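The Long Way Round to Gramia

Aseck began, as a good many transport companies do, with one second-hand minibus and a man's brother-in-law who knew a bit about diesels. The yard at Brarkutis still has the bus. It sits behind the fuel tank with grass up to its sills, and new drivers are taken to see it in their first week, like a war memorial.

These days the company runs 61 vehicles, most with bodies built at its own workshop in Paiva. The workshop will tell you it can turn out any colour you like. The order book suggests everyone likes maroon.
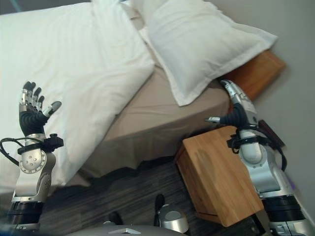
The money is in the Gramia route, 200 kilometres of road that the regional government has been on the verge of sealing for as long as anyone can remember. The fare is 600, paid in cash to the conductor, who has a card reader and regards it with deep suspicion. Buses leave at 2 in the afternoon. Regulars turn up at half past and are seldom punished for it.

Now the firm wants to go electric. A prototype has been doing laps of the Paiva yard since January, quiet enough to have startled both of the workshop dogs. Drivers have asked mainly about the horn, and management has promised it will be just as loud. The charging station at Gramia is a concrete slab with a very handsome sign.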